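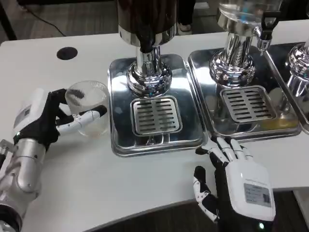
Figure 3. Three stainless steel beverage dispensers, each with its own drip tray, on a white tabletop.

Canan Sarıgül and Raghda Issa
July

4.2 Self-service drinks and time spent at the table

The second part of the study looked at how guests in workplace dining rooms divide their lunch break between waiting, eating and talking. Records were kept at two sites, Aswood and Sellon, and covered 574 lunch visits. Visits shorter than 10 minutes were left out of the analysis, as were those in which the guest took food away.

At Aswood, drinks were poured by staff at the main counter. At Sellon, guests served themselves from dispensers placed apart from the food line. Median waiting time was lower at Sellon, but total visit length was nearly the same at both sites. The time saved in line was mostly spent seated, and guests who arrived in groups accounted for most of this difference.

Of the guests at Sellon, 102 returned to the drinks table at least once. Second visits were short and were often made by one person on behalf of others. Haddad has described a similar habit in school dining halls. Our records do not show whether it depends on the size of the group, and the question is taken up again in Section 5.

Comments

M. Borkovar: Were the Monday figures kept separate? Our own dining room is much quieter then.

R. Issa: They were. See Table 19 in the appendix.

Reader: Please add the seating plan for Sellon.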